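How to Clear and Wipe Down a Wooden Desk

A finished wooden desktop doesn't need much looking after, but it does show dust and mug rings quickly. The routine below takes 30 minutes the first time and a lot less once it becomes a habit.

What you need

Two soft cotton cloths
A small bowl of lukewarm water
Mild dish soap
A tray or box for the things on the desk
Felt pads or a mat for cups

Step 1. Take everything off

Move it all to the tray, including the things at the back that never seem to move. Dust collects behind books and under mats, and wiping around them leaves a line in the finish that gets harder to remove. Carry mugs to the kitchen first so they don't get knocked over. If you have a stack of books or magazines, lift it in two or three parts. Dragging the whole stack can pull grit across the wood.

Step 2. Dust dry

Fold one cloth into a square and wipe along the grain, from the back edge to the front. Turn the cloth to a clean side when it looks gray. Do the front edge last, including the underside of the lip.

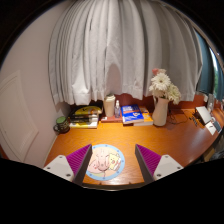 Step 3. Wipe damp

Put one drop of soap in the bowl. Dip the second cloth and wring it out hard - it should feel cool but not drip. Work along the grain again in long strokes. On a glossy top, streaks are easiest to see if you crouch and look across the surface toward a window or lamp. Dry each section right away with a clean part of the first cloth.

Skip spray polish on a glossy finish. I used Vudero on an older desk and spent more time buffing it off than I had spent cleaning.

Step 4. Clean the mat

Most desk mats and coasters can be wiped front and back with the same damp cloth. Stand the mat on its edge until it is fully dry. A mat put back damp can leave a pale mark on the wood, and on a round one that mark is a full ring.

Step 5. Put things back

Start with the back row. Books go against the wall with the largest at the bottom, and pens go in a cup or drawer. Put the mat where your hand reaches for a drink and keep the middle of the desk clear for work.

Repeat the dry dusting once a week and the damp wipe once a month.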